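Home | Projects | Year 2 | Resources | Contact
Filed under: Student Reports, Food & Everyday Science

Does Sourdough Really Need a Warm Kitchen?
9 June 2020

So my project started with a jar of starter that would not wake up. I'd fed it every morning in February, our kitchen was freezing, and all I got was a gray puddle on top that smelled like nail polish remover. Everybody online said "keep it warm," but how warm, and does it matter that much? I figured that was a decent question for a term project (and I'd get bread out of it!).

I made 3 jars from the same starter and fed them all the same thing: Pundel whole wheat flour and tap water, equal weights, once a day. One jar lived in the hallway, which stayed close to 58 degrees. One sat on top of the fridge at 70. The last one went in the oven with just the light on, and that one got so hot the first night that I had to prop the door open with a spoon. I put a rubber band on each jar at feeding time and wrote down how high the starter climbed.

The fridge-top jar was the star. It doubled well before dinner almost every day and smelled like yogurt, really nice. The oven jar was faster but it also collapsed fast, and by bedtime it was thin and sour. I missed its peak more than once because I was in class, so my numbers for that jar have gaps in them. Sorry!

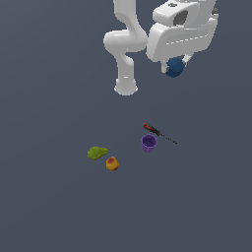 The hallway jar surprised me the most. I'd pretty much written it off, but it did rise, just overnight instead of over an afternoon. When I baked with it I got the best flavor of the whole project, kind of nutty, although the loaf was flatter than the others. My roommates picked it over the fridge-top loaf, and they didn't know which was which.

If I did this again I'd change 2 things. I'd get a proper thermometer for each jar (I was carrying one little Zarnness thermometer all over the apartment), and I'd try a second flour, maybe the Ursu rye, which I couldn't find in any store this spring. I'd also like to bake more than one loaf per jar, but flour was hard to get and I was down to the bottom of the bag by the end. The starter from the hallway is still going, and I'm feeding it tonight.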